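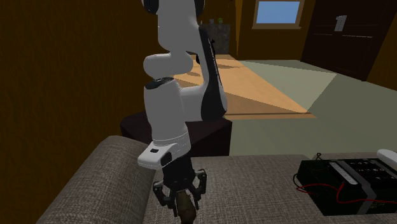

Semester project log, team Standow, robotics elective. Posting as a thread because the course wiki is down again.

Task as assigned: clear small objects off living room furniture, in simulation, one arm, two-finger gripper. Graded on completed picks over a fixed test list of 156 starts. The list stays hidden until the final session.

Last week's version used a coffee table as the support surface. Flat, rigid, known height. Completed picks on our own practice list were good enough that the instructor moved us to the sofa.

The sofa is a different problem. The seat height is known, but the armrest is a rounded bolster, and the small brown object likes to spawn right where armrest meets seat cushion. The fingers have to come down on either side of it without one of them landing on the bolster first.

Current approach: come in from above, open wide, descend in steps, check contact on both fingers at each step. If one finger reports contact early, back up, rotate the wrist, try again. Max four tries, then skip and log it.

Practice run on Monday: 268 starts, 122 completed. Not good. Breakdown follows.

Largest group of failures is early contact with the armrest. The arm backs up correctly, rotates, then picks a new angle that is worse than the first. We were sampling the new angle at random. That was my code and it was lazy.

Second group: 38 runs stopped on a collision with the clutter on the seat. There is a black box with red wires on the cushion and a white remote-like thing lying on top of it. The planner had the box. It did not have the remote. The top of the obstacle was therefore lower in the planner than in the scene.

Fix for that one is in. Obstacle height now comes from the full stack of meshes. Wires are still ignored by the planner. They have no collision geometry in the scene file we were given, so the fingers pass through them. The assignment says not to edit the scene file, so we haven't.

The rest are grasps that closed on the object and lost it during lift. Friction on the brown object is set by the course and the texture you see on it has no effect on contact. Took our team an afternoon to accept this. Looks rough, behaves like soap.

Things we tried for the lift problem:
Slower lift - small improvement.
Higher grip force - object jumps out sideways.
Grasp point lower on the object - clear improvement, but the fingertips then press into the cushion, which is modeled as rigid. So it needs a height limit per surface.

The height limit is now a table in the config. Ugly, works. Team Zisov is using a learned grasp model and their config is a lot shorter than ours. Their runs also take a lot longer to set up, so we'll see.

Question for anyone on Edumine's simulator, version with the new contact solver: does the finger contact sensor lag one step behind for you as well? We see it on every descent. We compensate by halving the step size near the surface and I would like to stop doing that.

Next: replace the random wrist angle with one computed from the direction of the armrest. The bolster runs diagonally to the seat in this view, so the finger opening should line up along it, then the object gets pinched end to end. Needs testing on both armrests.

Lab machines in the Vasconcelos building are booked until Thursday evening, so the next full run is after that. Numbers go in this thread, same practice list, same seeds.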